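Rentals Checklists Repairs Guests Newsletter Contact

Cabin Notes > Checklists > Opening up in spring

Opening-up safety checklist, Lollard cabin, with my comments

Walked through 12 April 2023. First guests come in May, so there's time to fix what needs fixing (famous last words, I know).

I've been asked for my spring list often enough that I'm putting up the filled-in version, scribbles and all. Lollard is the smaller of my two places, the one up the hill from Brerkville. It's one story with a sleeping loft, a wood stove, a gas range and a deck I love and worry about in equal amounts. Your place will be different, so cross out whatever you don't have. I mark each line OK, FIX or WATCH. WATCH means it's fine today and I want to see it again before the leaves come down.

OUTSIDE AND THE WAY IN

1. House number can be read from the road. OK
It's 189 and it used to be hidden behind a lilac. I cut the lilac back hard last fall and it hasn't forgiven me, but you can read the number from the far side of the road now, even at dusk.

2. Path and steps are level, no loose stones. FIX
Second step from the bottom rocks when you put your weight on the left side. Frost does this to me every single year! I'm going to reset it in gravel again and hope for the best.

3. Handrail is solid at both ends. OK
I grab it and lean like I'm trying to pull it off. If you only pat a handrail you haven't checked it.

4. Porch light comes on at dark and stays on. WATCH
Came on, flickered, settled down. New bulb is in the box by the door. If it flickers again with the new one I'm calling the electrician and not messing with it myself.

5. Deck boards and joists. FIX
Took the screwdriver and poked along every joist end from underneath, which is a miserable job and I always get something down my collar. One soft spot near the downspout. It isn't deep, but soft is soft, so nobody goes on that corner until it's sistered. Boards on top are fine apart from two popped screws.

6. Gutters and downspouts are clear and draining away from the house. OK
They are now.

7. Dead limbs over the roof or the parking spot. WATCH
The big maple has one I don't like the look of. It had buds on it, so it gets the summer.

ALARMS AND FIRE

8. Smoke alarm in the main room, in the loft, and by the bedroom door. OK
Pressed all of them, and stood there with my fingers in my ears like a kid. Check the date on the back while you're up the ladder. A smoke alarm can chirp very cheerfully at you and still be past its replacement date.

9. Carbon monoxide alarm near the sleeping area. OK
New last year, from the hardware store in Brerkville. I wrote the month I put it up on the side in marker. If you do nothing else on this page, do this one and the one before it.

10. Fire extinguisher is charged, mounted, and somewhere you can reach without leaning over the stove. FIX
Needle's in the green, but a guest had moved it into the closet behind the vacuum. I've put it back on its hook by the door and I'm adding a little sign. You want people walking toward the way out when they go to get it.

11. Chimney swept, cap on, no birds. OK
Swept in the fall and looked at again from below with a flashlight. No birds. There was a very surprised moth.

12. Wood stove door gasket and glass. WATCH
The dollar bill test: shut the door on a bill and try to tug it out. It held on three sides and slid out a bit too easily at the bottom hinge side. I've ordered the rope gasket.

13. Ash bucket is metal, has a lid, and lives outside. OK
Not on the deck. I keep it on the gravel.

SWITCHES, BUTTONS AND SHUTOFFS

I never used to have this as its own section. Then a guest called me at my sister's to say the water wouldn't stop, and I tried to explain over the phone where the shutoff was, and it took so long that we were both close to tears. Now I go around and pretend I've never been in the house.

14. Every control a guest might need in a hurry can be found by a stranger. FIX

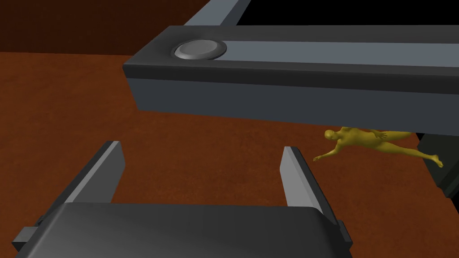
My test for this one is whether I'd find it half asleep, in somebody else's house, with no reading glasses. Most of mine fail! The range hood has its switch tucked up underneath in the same black as everything around it, and the bathroom fan button is white on white. What I want is a pale gray round button sitting in its own raised ring on a long dark gray panel, with nothing next to it to mix it up with. You don't have to replace anything to get closer to that, by the way. A ring of bright tape around the switch does a lot, and a label in big plain letters does the rest. I've taped the hood switch and it looks awful and I don't care.

15. Main water shutoff is labeled, reachable, and turns. FIX
Labeled and reachable, yes. Turns, sort of. It took both hands. I worked it back and forth and it loosened up, but a valve that needs both of my hands is going to beat somebody's grandmother, so that's a plumber job.

16. Gas shutoff at the range and at the tank. OK
Wrench is hanging on a string next to the tank. Soapy water on the fittings, no bubbles.

17. Breaker panel has a legend that's true. FIX
Mine said "back bedroom" on a breaker that runs the kitchen outlets. There hasn't been a back bedroom since before I bought the place. I spent a whole hour flipping breakers and running to look, and now there's a fresh legend, typed, taped inside the door. Do this with a friend if you can talk one into it.

18. GFCI outlets trip and reset. OK
Kitchen, bath, deck. Press test, check that the lamp goes off, press reset, check that it comes back. The deck one was full of spider but worked fine.

19. No cords under rugs, no power strips plugged into power strips. FIX
Loft. You know who you are, whoever you are. I took the extra strip home with me.
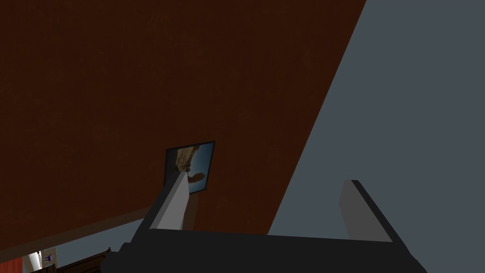
The loft really does need another outlet, and that's on me and not on the guests. People want to charge their phones next to the bed, and if you don't give them a place to do it they'll come up with something worse. I've asked for a price on one by each side of the bed and I'll put in a reading light while the wall's open.

KITCHEN AND BATH

20. Hot water temperature at the tap. OK
Let it run, then hold a kitchen thermometer in it. I keep mine turned down enough that a kid can't get scalded. Whatever number you go with, check it at the tap farthest from the heater and the closest one too.

21. Refrigerator is cold and the door seals. OK
Wiped out, box of baking soda in. The seal had crumbs in it from last summer. Yuck.

22. Range is steady, anti-tip bracket is hooked. OK
Pull gently on the back edge. It should hardly move. I've been in a lot of rentals where the bracket was still in its plastic bag in the drawer.

23. Knives are in a block or a drawer insert. OK
I also sharpened them. Dull ones scare me more.

24. Tub mat, grab bar, no slick spots. FIX
The grab bar's great. The mat had gone pink underneath and went straight in the trash, new one's on the list for the next trip to Jullomport.

25. Under the sinks, no drips, no stored chemicals a toddler could reach. WATCH
Slight green crust on the cold side under the bathroom sink. Wiped it clean so I can see if it comes back. Cleaning stuff lives up on the closet shelf with the latch.

LOFT, STAIRS AND WINDOWS

26. Loft rail is solid and the gaps are small. OK
Leaned on it, same as outside. I had this rail rebuilt when I bought the place and the inspector at the time was very firm with me about the spacing, and I'm glad.

27. Stair treads not worn slick, light switch at top and bottom. WATCH
Top two treads are losing their grip strips. I'll redo all of them at once so they match.

28. Bedroom window opens all the way from the inside. OK
It stuck a bit at first. Candle wax on the track, old trick of my dad's, and it slides like a dream now. Try the window with the screen in, the way a guest would find it.

29. Tall furniture is strapped to the wall. FIX
Bookcase yes, dresser no. It came over from the Holloway place last fall when I swapped things around, and the strap stayed behind in the wall over there. So now I've got a dresser with no strap here and a strap with no dresser at Holloway. Both on the list.

PAPERWORK AND THE BINDER

30. Emergency page is on the inside of the front door. OK
Street address at the top in huge letters, then the phone numbers, then where the shutoffs and the extinguisher are. Cell service is patchy here, so I've added the spot by the mailbox where you get a signal.

31. First aid kit is restocked. FIX
Out of the medium bandages and somebody finished the tweezers off, I don't even know how you break tweezers. Tick season's coming, so I'm buying two pair.

32. Insurance and fuel delivery papers are current. OK
Copies at my house, not in the cabin.

Left to buy: gasket rope (ordered), tub mat, grip strips, dresser strap, bandages, tweezers, a label tape refill. Left to call: plumber, electrician, and the guy with the lumber for that deck corner. I'll walk Holloway next, and I'll post that one too if my knees hold up under the crawl space.

We use cookies to remember your settings and see which pages get read. Accept Manage choices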